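Notebook, Pruno booth, September, afternoon

Today I finished the lining of the booth. The walls have the blue paper with the flowers of ovals, bought from Sillow as one roll, article 581. The floor has the marble print in white and pale green. I cut each wall piece 70 mm too long and trimmed it after pressing -- this is slower, but the corners come cleaner.

The repeat of the pattern is still not clear to me. The flowers are of very different sizes, so I stopped trying to match them at the posts.

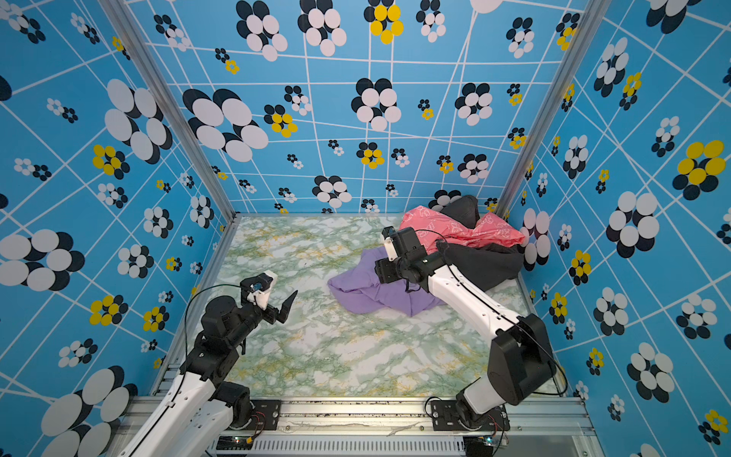
Nayara Bastos thinks the matching does not matter, and she would prefer that I check the glue at the top edges, where the paper in the Maltcombe booth lifted last winter. She is right about the glue. I will press the top edges again tomorrow with the small roller.

Glue used: 53 g for the back wall. I did not weigh it for the side walls, sorry. 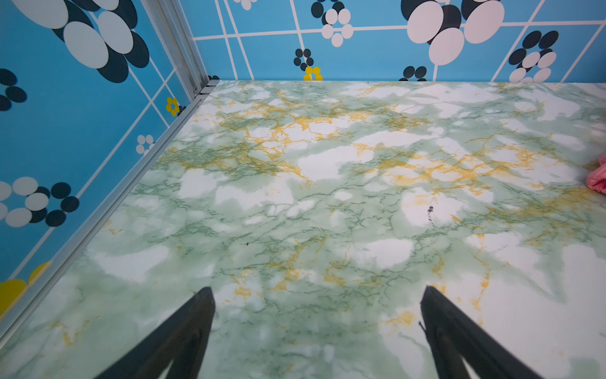 Cleaning is the next thing to decide. Reinaldo Bittencourt wants only a damp cloth, no spray, and I agree until we have tried the spray on an offcut. For the floor I will go first to the small dark purplish mark on the marble, right of center, and then to the smaller speck near the middle. The yellow veins make such things easy to miss, so please look with a lamp from the side.

Offcuts are in the drawer marked Rangel. Still to do: write the roll number, 2,144, on the drawer label.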